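About Kullitz

Kullitz is a small paint and limewash maker with one shop, one workshop behind it and a yard where the deliveries come in. Gleice Falcão started it in her own kitchen after she couldn't find a wall colour that looked right in a north-facing hallway, and she has been mixing, testing and (by her own account) fussing over paint ever since. Her first batch filled two tubs and went on the walls of her neighbour's dining room, where it still is, and we're very proud of it!

The range has grown a good deal since those days. There are 135 colours on the card now, from chalky whites through to the deep greens that people seem to fall for every March when they start thinking about their front doors.

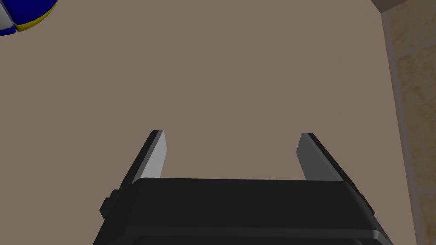 We moved into the old Sakalauskas bakery when the kitchen got too small, and we kept the name over the side door because customers were fond of it. The bread ovens have gone, but the long counter is still there, and you're very welcome to lean on it with a cup of tea while you make up your mind. Plenty of people bring in a cushion or a bit of curtain, and one lovely couple brought the whole curtain.

Our limewash is sold under the name Stindesier, and our hard-wearing eggshell for woodwork is called Jutenix. Both are mixed to order, usually within 24 hours, and stirred again before they leave us.
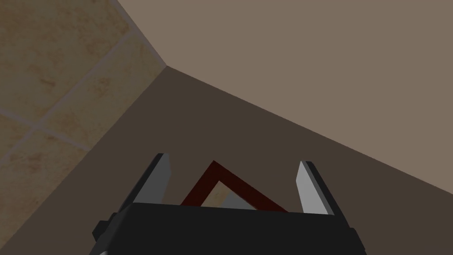 Can I try a colour before I buy a full tin?

Please do. We sell 60 ml sample pots of every colour on the card, and we'd always suggest painting a big piece of lining paper and moving it from wall to wall over a day or two, so you see it by morning light and by lamplight.

Tuesday is our quiet day and the best one for a proper chat about colour.

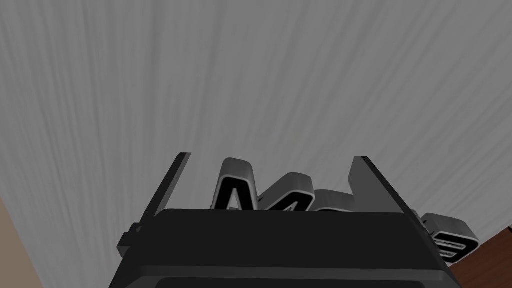
Dark colours are what we're asked about most, and Gleice could talk about them until the shop shuts. People worry that a near-black will look flat and gloomy, and we do understand, but a matte finish has more going on in it than you'd think. Look at the charcoal-black casing here, with the faint grey highlight along its rim and the front growing darker lower down. A dark skirting or a panelled door in a matte finish can have the same sort of softness, and we'll happily paint you out a board to take home. Bring us your questions, your cushions and your difficult hallways, and we'll put the kettle on.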